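Timing the run to first: stopwatch against video
Speaker notes, Zarstead coaching evening, October

Slide 1. Title
Introduce self (Vega Villalobos, Verncombe Baseball Club). Thank Jasper Van der Linden for the loan of the projector. Questions at the end, except on definitions, which should be asked as they come up.

Slide 2. What is being measured
Home-to-first time runs from bat contact to the batter's foot touching first base. Both ends need a fixed definition. Some coaches start the watch on the first step out of the box, and those times cannot be compared with times started on contact. Everything tonight uses contact. Left-handed batters start nearer to first and should be listed separately. Bunts and swings should also be kept apart, as the follow-through delays the first step.

Slide 3. The data
104 runs, all from Verncombe practice games. 10 runners. Each run was timed by Aniela Rutkowska on a stopwatch from the first-base side and was also filmed. Runs where the batter pulled up before the bag were struck out beforehand and are not in the total. Turns towards second were also left out, because the rounded path is longer.

Say clearly that this is one club on one diamond. The method carries over to other clubs. The figures may not.

Slide 4. Where the stopwatch goes wrong
The start is a reaction: the timer sees or hears contact, then presses. The finish is usually an anticipation, with the thumb already moving as the foot comes down. The two errors do not cancel. The start tends to be late and the finish on time or early, so the hand time comes out short. A constant bias can be corrected. Scatter from one run to the next cannot, and scatter is what spoils a comparison between two runners. Pause here.

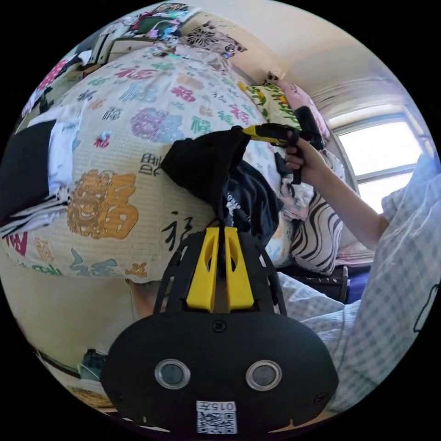
Slide 5. Finding the runner on video
Frame-by-frame timing depends on being sure which runner is in the clip. Most of our mistakes in the log were of identity, with the right time entered against the wrong name. Shirts are the usual means of telling players apart and they are a poor one. White lettering on dark navy has plenty of contrast, but cloth folds: look at how the navy garment is crumpled against the bedding, then think of a shirt twisting round a batter at the end of a swing. Read the shirt when the batter is standing still before the pitch and say the name aloud for the recording. Do not rely on reading it mid-stride.

Slide 6. Camera position
Tripod level with the baseline, far enough back to hold both the plate and the bag. Do not pan. A panning camera blurs the foot at the moment it is needed. If one camera cannot cover both ends, use 2 and give them a shared signal at the start of the session; a single hand clap visible to both is enough. Eusebio Pastor worked out our positions. His sketch is on the handout, with the distances left blank, as they depend on the ground and the lens.

Slide 7. Choosing the frame
Contact frame: the first frame in which ball and bat touch, or the first with the ball leaving if contact falls between frames. Arrival frame: the first with the foot on the bag. Count the frames between and divide by the frame rate. Two people should do this separately and compare. Where they differ by more than one frame, look again together and record the agreed figure along with both originals.

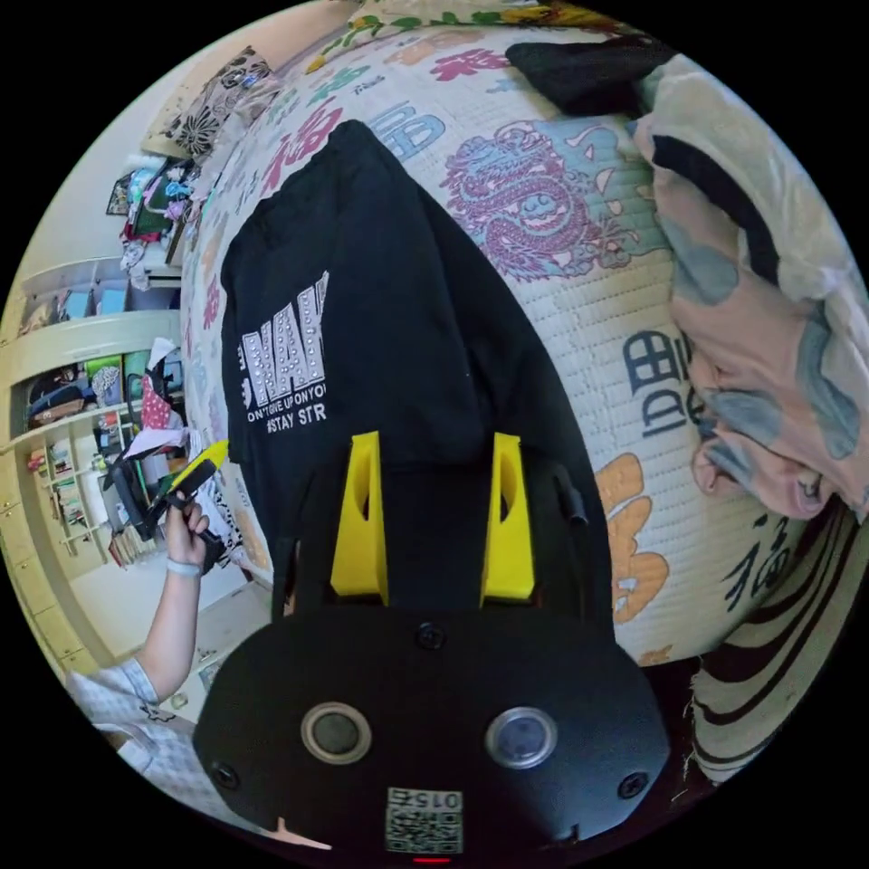
Slide 8. Light and background
Late practices gave us the worst clips. Low light forces a longer exposure, and the leading foot smears across several frames. Dark clothing makes it harder still to separate the runner from a hedge or a shaded fence. A black T-shirt like the folded one here would be a bad choice for a timing session. Ask for pale tops and pale socks. Telmo Tejada suggested white tape across the toe of the shoe. It helped with the arrival frame and made no difference at contact.

Slide 9. Recommendations
Use the stopwatch for tracking one runner over a season, same timer, same position. Use video for comparing runners. Never mix the two in one column. Take 10 runs per player before quoting an average, and give the spread with it.

Slide 10. Questions
Likely one: phone cameras. Acceptable, provided the frame rate is fixed in the settings. Check the file for dropped frames. Blank log sheets are by the door.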